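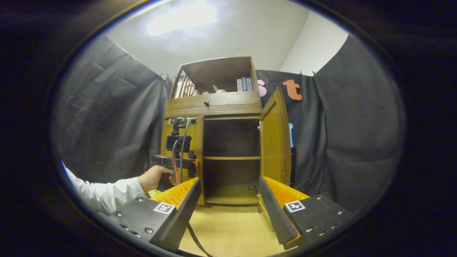

Sidra Gondal objetó, al leer el borrador de este capítulo, que nadie se matricula en Historia de la vida doméstica para que le hablen de armarios, y que si había que empezar por un mueble, al menos que fuera la cama, donde pasan cosas. La objeción es razonable y se ha tenido en cuenta. La cama está en el capítulo 7.

CAPÍTULO 4
Guardar: del arca al armario

4.1. El problema de la segunda camisa

Quien posee una sola camisa no necesita un mueble para ella, porque la lleva puesta. El problema empieza con la segunda. Durante la mayor parte de la historia europea, la mayor parte de la gente resolvió el asunto con un clavo en la pared, una cuerda de viga a viga o el propio suelo, solución esta última que sigue gozando de gran prestigio entre los adolescentes. El mueble de guardar aparece allí donde hay algo que merece protegerse de los ratones, de la humedad, de los cuñados o de las tres cosas, y por eso resulta tan útil al historiador. Donde encontramos una cerradura podemos suponer un bien y también una desconfianza.

Llamaremos en este manual mueble contenedor a cualquier pieza cuya función principal sea tener otras cosas dentro. La expresión es fea. Las alternativas que circulan en la bibliografía lo son más, y alguna de ellas obliga a escribir «contenerización» en un examen.

El capítulo se ocupa de tres preguntas: qué se guardaba, en qué se guardaba y quién tenía la llave. La tercera suele despacharse en una nota al pie y aquí ocupa la mitad de las páginas. El lector impaciente puede ir directamente al apartado 4.5, aunque se perderá las arcas, y sin las arcas no se entiende nada de lo que viene después.

4.2. El arca, o el arte de buscar en el fondo

El arca es una caja con tapa. Dicho así parece poca cosa, y sin embargo sirvió a la vez de ropero, asiento, mesa auxiliar, maleta, caja fuerte y, en casas apretadas, cama para un niño o para un huésped al que no se deseaba retener. Su gran virtud era que se movía. Una familia acomodada que cambiaba de residencia según la estación, o que tenía motivos para salir deprisa, agradecía que todo su ajuar tuviera asas.

Su gran defecto lo conoce cualquiera que haya hecho un viaje largo con una bolsa de deporte: lo que se necesita está debajo. El arca se llena de arriba abajo y se vacía en desorden. Los inventarios conservan huellas de esta molestia. El escribano abre la tapa, va sacando, anota seis sábanas, luego un jubón, luego otras dos sábanas que no había visto, luego «una cosa de lana vieja», y uno casi oye cómo le cruje la espalda.

Hubo remedios parciales. Muchas arcas llevaban en un costado una cajita interior con su propia tapa, destinada a las menudencias. Otras incorporaron con el tiempo un cajón en la parte baja, accesible desde fuera sin remover el resto. Ese cajón es uno de los grandes acontecimientos callados de la historia del mobiliario. Cuando los cajones se multiplicaron y la tapa dejó de abrirse, el arca se había convertido en cómoda, y la espalda de Europa descansó un poco.

4.3. Palabras que no guardan lo que dicen

El estudiante hará bien en desconfiar del vocabulario. «Armario» viene del latín armarium, emparentado con arma, que designaba tanto las armas como los útiles en general. De ahí no se sigue que en todo armario medieval hubiera una espada. En los monasterios, el armarium solía contener libros, y el monje encargado de ellos era el armarius, título bastante más belicoso que el oficio.

«Alacena» llegó por el árabe y nombra a menudo un hueco abierto en el muro, con puertas o sin ellas. Un hueco es difícil de vender, de heredar por separado y de llevarse a otra casa, y por eso las alacenas faltan en muchos inventarios de bienes muebles aunque existieran en todas las cocinas del lugar. Más de una tesis ha deducido de ese silencio que la gente dejaba los platos por ahí.

«Ropero», «guardarropa» y «cámara» presentan la dificultad contraria, puesto que pueden designar un mueble, una habitación o un conjunto de prendas. Cuando un documento afirma que cierta dama legó «su guardarropa», conviene seguir leyendo antes de imaginarse a los porteadores.

4.4. Un caso: los inventarios de Stastby

Para no hablar siempre en el aire, usaremos a lo largo del capítulo un conjunto documental concreto. Se trata de los inventarios de la villa portuaria de Stastby, conocidos como la serie Delaunay por el apellido de la familia de notarios que los redactó, generación tras generación, con una letra que empeora de padres a hijos. La serie reúne 167 inventarios de hogares corrientes: toneleros, viudas con tienda, dos pilotos de puerto, un maestro de escuela que debía dinero a todos los anteriores.

En esos hogares, Na-rae Yoo identificó 1174 muebles contenedores. La cifra merece un momento de recelo, y la propia Yoo es la primera en concedérselo. ¿Es un barril un mueble contenedor? Si tiene arenques, probablemente no. Si tiene manteles, como ocurre en varias casas de Stastby, la cosa se complica. Yoo decidió admitir los barriles con ropa y excluir los barriles con pescado, y dejó en un apéndice aparte el caso de un tonel que contenía ambas cosas, sobre el que el notario no hizo comentario alguno.

El reparto es desigual. En las casas más modestas hay un arca y un estante. En las de los comerciantes, las piezas se acumulan por habitaciones y empiezan a tener apellido: el armario del lino, el armario del queso, el armario de la tía. Este último figura en el inventario de un mercader de cuerdas y permanecía cerrado en el momento de la visita. Tía y llave estaban ausentes. El notario lo tasó por fuera.

Obsérvese también lo que aparece encima de los muebles. El arca admite que alguien se siente en ella; el armario alto, en cambio, ofrece una superficie que queda por encima de los ojos y que desde muy pronto se destina a lo que no se sabe dónde poner. Los Delaunay anotan allí jaulas sin pájaro, un rollo de tela «que fue vela», cestos dentro de cestos. La parte superior del armario es una categoría doméstica estable, y quien dude de ello puede subirse a una silla en su propia casa.

4.5. La llave

En la mayoría de las casas de la serie con servicio, las llaves de la despensa y del lino las llevaba la señora, colgadas de la cintura y audibles a cierta distancia. Los papeles de dinero iban por otro camino, en un escritorio o cofrecillo cuya llave guardaba el marido. Esta división se ha interpretado a veces como un equilibrio de poderes. Conviene recordar que el lino podía valer mucho, que se contaba pieza a pieza y que una criada podía perder el puesto por una servilleta.

Las criadas, por su parte, tenían arca propia. Era con frecuencia su único espacio privado en una casa donde compartían cama, y viajaba con ellas de empleo en empleo. Las ordenanzas de Stastby permitían al amo hacerla abrir en caso de sospecha, siempre ante testigos. Los pleitos muestran que los testigos acudían de muy buena gana.

Hay un expediente que retomaremos en el apartado 4.8, el de una cocinera acusada de ocultar azúcar. Se abrió el arca, no había azúcar, y el acta enumera lo que sí había: dos cofias, un par de medias, un peine, cartas atadas y una cuchara que resultó ser del denunciante. La sentencia se ocupa extensamente de la cuchara.

4.6. El armario se queda quieto

Con el siglo XIX el contenedor doméstico crece y echa raíces. Se fabrica en mayores cantidades, se vende por catálogo y deja de estar pensado para subirse a un carro. Los talleres Somholm, cuyos libros de ventas se estudian en el capítulo siguiente, llegaron a ofrecer armarios en 50 variantes, distinguibles entre sí por la cornisa y por el entusiasmo del redactor. De su modelo más corriente, el Plirkumik, salieron alrededor de 3000 unidades. Se anunciaba como «apto para toda estancia», promesa que no había medido ninguna escalera.

La correspondencia de la casa con sus clientes es una lectura muy recomendable. Un boticario escribe en noviembre que el armario no pasa de la primera planta. La casa responde lamentándolo y le propone otro modelo, más ancho. Una maestra pregunta si es normal que la puerta izquierda se abra sola por las noches. Le contestan que sí.

Detrás de estas cartas hay un cambio de fondo. El arca acompañaba a la persona; el armario grande pertenece a la habitación, y la persona se adapta. Empieza a hablarse de la «pared del armario». Las viviendas de alquiler se anuncian mencionando si lo tienen, y los herederos descubren que han recibido algo que sólo puede sacarse por la ventana o en forma de leña. Los libros de economía doméstica, que hasta entonces habían enseñado a conservar, comienzan a dedicar páginas a ordenar, y alguno a tirar, aunque con remordimiento y sólo tratándose de cordeles de menos de un palmo.

Antes de pasar al apartado 4.7 conviene hacer el siguiente ejercicio, que lleva media hora y no requiere bibliografía. Elija un mueble contenedor de su casa y redacte su inventario tal como lo haría un notario Delaunay: en orden de aparición, sin mejorar nada y tasando cada cosa. Anote quién puede abrirlo y quién lo abre de hecho. Si encuentra un cargador cuyo aparato ya no existe, regístrelo como «una cosa de cuerda negra» y continúe.

Archivado en: Manuales universitarios › Humanidades › Vida cotidiana y cultura material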